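Subject: Re: [handheld-grippers] Cube wobble and lost tracking
Date: 20 November 2023
List: Stiltville Shared Workshop, robot builders

On the list, an earlier message said:

> I'm seeing the pose jump by a hand's width whenever I turn my wrist
> past a certain angle. Left gripper only. I've recalibrated the
> headset camera twice and reprinted the markers. Is this a lens
> problem or a me problem? Also, how are the rest of you mounting the
> cubes? Mine is on hot glue and optimism.
>
> Last question, does anyone record with the lights down? My room
> faces a brick wall and I'd like to know how much lamp I need to buy.

Hot glue is your problem, or at least it's the first one. It creeps. You calibrate the offset between cube and fingertips, the glue relaxes overnight, and the next morning the software has a confident and wrong opinion about where your hand is. I lost most of February to this. I rewrote the filter, I blamed the filter, I put the old filter back, and then I picked up the gripper by its cube and the cube stayed in my hand while the gripper went to the floor.

What I do now: printed base with a shallow pocket, two M3 screws from underneath, threadlocker, and a pin so it can only go on one way round. The pin matters more than you'd think if you are the kind of person who reassembles things at midnight. Five minutes of extra modeling and I haven't touched the offset file for the left side in ages.

The wrist angle jump sounds like the classic flip. When the camera sees only one face of the cube, and sees it nearly square on, there are two poses that fit the corners almost equally well and the solver picks one like it's choosing a sandwich. With two faces in view it settles down. So tilt the cube on its mount until your normal working posture shows the camera an edge. I went to 27 degrees after trying a few wedges, and I have no theory to offer for the number beyond having run out of gray filament.

A bigger cube also helps, up to the point where you start knocking it against the furniture. My two don't match. The left is the small one from the first version of the build and the right is the larger one, and I keep meaning to make them a pair. The large one is plainly steadier at arm's length. It is also the one with all the dents in it. If you are printing fresh, go large on both and learn to steer.

On light: I've been recording in some fairly gloomy conditions and the markers hold up better than the rest of the picture does. High contrast black on white is forgiving. What kills it is motion blur, when auto exposure decides to help by leaving the shutter open. Lock the exposure short, push the gain, and accept that your footage will look like an aquarium. The detector doesn't mind grain much. My last long session was 2984 frames with the short shutter and the solver dropped both cubes at once in only 10 of them, all while I was leaning in and had my own forearm in the way. No cure for that one except a different forearm.

I wouldn't buy a lamp yet. If you do, put it behind you and off to the side, and print the markers on matte paper. I used glossy label stock once and the glare wiped out half a face every time I turned toward the window.

Cables, because somebody will ask. Coiled for the last stretch, with slack at the elbow, and a strain relief on the handle so the connector isn't carrying the load. I still have more cable on the floor than I'd like. The Clullum boards were going to fix that with a battery, and maybe they will, but I've stopped planning around it.

For the calibration target I use the Pernance script with the Matoušek patch on top, which stops it from averaging bad frames in with the good ones. Without the patch, throw out anything where the cube is near the border of the wide lens. The distortion model gets creative out there and it will drag your whole fit along with it.

If the left side still jumps after you've screwed the cube down, send the raw corner detections and leave off the smoothed track. The smoothed track always looks lovely. So did mine, in February.

Current state of the rig, working near the desk chair:
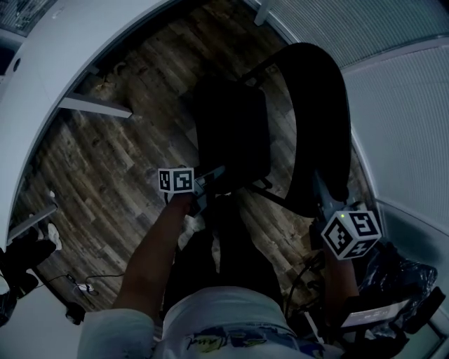
I can put the base and the wedge files in the shared folder if there's interest. They're drawn for my handles, so check the screw spacing before you commit a whole evening of printing to them. The small cube's base has one hole slightly off, and I've been drilling it out by hand instead of fixing the drawing.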